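Site visit, Okton packing and returns building
Monday, morning session

Hopkin arranged the visit as part of the supplier review. Okton handles small-parcel packing and returns for four of our accounts, and the purpose was to look at how the packing rooms are laid out before the new cartons are introduced in October. I had visited the building once before, when the upper floor was still offices. Aitana Cuesta, who runs the packing side, took us around.

Arrival and sign-in took 20 minutes, most of it spent on badge printing. Parking is at the rear. Visitors should use the side entrance on the loading road and ignore the signs for reception, which still point to the old front door.

The ground floor holds inbound goods and the main carton store. Cartons are delivered flat on pallets, strapped, and stored by size code. Okton currently stocks 43 size codes, inherited from three earlier contracts. Cuesta wants to bring this down to 20. The difficulty is that two of the accounts specify their own carton in the contract, including the inside dimensions, and neither has agreed to a change. Bivora has offered to supply a replacement range with a common base size and variable height. Samples were on the shelf by the office, and the score lines folded cleanly by hand. I did not see them loaded or stacked.

From there we went up to the small packing rooms. These are used for low-volume work: returns, kitting and trial runs of new packaging. Standard furniture is a fixed-height bench with a shelf below, and cardboard is brought up by hand as needed. The rooms were converted from offices by removing the suspended ceiling and leaving the beams and ductwork exposed. Walls were painted white at the same time. 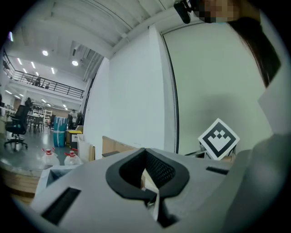

The conversion gained useful height but made the rooms louder. Tape guns are the main source. Okton measured the rooms after the work and is considering absorbent panels between the beams, with a quote from Moser expected before the end of the quarter. Lighting was kept on the original circuits to save cost. At bench height it is adequate for label reading, although I would want a meter reading at the far end before signing off on inspection work there.

Board storage is the weaker point. Each room is supposed to hold one shift's worth of flat stock and no more. In practice the amount depends on who made the last trip downstairs, and there is no marked position for it. Cuesta's plan is a vertical rack with dividers, mounted on the wall nearest the door, so that sheets stand on edge and can be pulled singly. Rack depth is still open. The first drawing used a depth that would have blocked the door swing by 3 inches.

We watched a returns sequence in the next room along. An item is checked against the return slip, graded, placed in a fresh carton with paper fill, and closed with a single strip of tape. The old carton is flattened and goes to the baler. The target is 60 items per hour for one packer. The packer we observed was not timed, and I have no basis for saying whether the figure is met. Paper fill comes from a floor-standing dispenser which has to be reached across the bench. Moving it to the other side would be a simple improvement, and the power outlet is already there.

The last stop was the baler area. It is clean and properly fenced. The bale log was up to date, apart from one missing weight on Friday's sheet.

Points to follow up:
Written position from the two accounts on carton dimensions.
Load test results for the Bivora samples.
Revised rack drawing with door clearance shown.
Light reading for the upstairs rooms.
Dispenser relocation, with Okton to confirm a date.

Hopkin will circulate the carton list separately. A return visit is proposed once the racks are installed, preferably in the afternoon, when the returns volume is higher and all of the upstairs rooms are staffed.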